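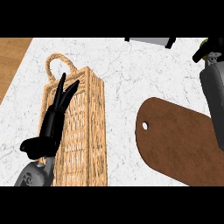 ## The Basket Can Wait

The demo kitchen on our training screen has a marble countertop. Our real one is steel and has a dent where somebody dropped a mixer. I bring this up because Lodness, who sold us the arms, did all the rehearsing on the marble, with a wicker basket and a nice wood cutting board, and then seemed surprised by the dent.

I pack gift hampers at Skindach. In December we send out 2000 of them, and I've been doing it for 15 years, long enough to have strong feelings about rope handles. A rope handle flops. You catch it with two fingers while thinking about lunch. In the simulation a pair of black robot fingers reaches up toward one, held slightly apart, like someone about to pick lint off a stranger's coat. I have watched that reach more times than I've watched my own wedding video.

I don't hate the arms. My wrists are in favor of them. What bugs me is how the job got rewritten while everyone was looking at the machine. There used to be four of us at the table, talking. Now there are two at the table and two at a monitor, and the monitor people have been told they're "task supervisors," a promotion in every respect except pay. They mostly say "no, left" to a screen that can't hear them.

Management says the dull part of the work is going away. Maybe so, but the dull part was when we talked. It was how I learned to line a basket so the jam doesn't roll, and how I found out that the guy in shipping was leaving before his boss did. You don't pick that up from the monitor.

So my modest proposal, before the next pair of arms comes in: ask the packers which jobs they'd like to give up. I'd hand over the lifting by Thursday. I'd keep the ribbon, and I'd want my chair back at the table.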